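Wekadov opens its doors one afternoon every June, and this year I got in by agreeing to wear a visitor badge with somebody else's name on it. I spent the visit as Lobo.

I had hoped for robots. What I got first was a long room full of people moving dishes from one side of a table to the other with hand-held grippers, which is how the learning system gets its examples. Our guide, Laurinda Vilela, told us they need 4,000 of these before they train anything. They had 137. She said this very cheerfully.

The job sounds like nothing. You hold the gripper, you open it, you close it on a bowl, you put the bowl somewhere else. A camera on the tool records the lot. Then you do it again, a little differently, for the rest of your shift.

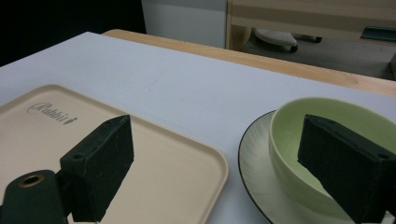
Fingers wide over the tray and the green bowl at the dish station.

I was allowed a turn. Zulmira Brandão, who runs the station, watched me chase a bowl across the table for most of a minute and then wrote something on her clipboard. I asked whether bad tries were useful too. "Some of them," she said.

She wants people to go slowly, keep their free hand out of the way and not talk to the bowl. I managed two of these. Her own record is 256 good examples in a day, after which she went home and ate dinner off paper towels.

At the far end of the building there was a real arm, named Virnia, trained on last year's batch. It picked up a cup, thought it over and put it down again. We clapped far too loudly.

Coffee was at four, in the lobby. I carried my own cup, got it to the table without spilling and looked over to see if Zulmira had noticed. She was already collecting the badges.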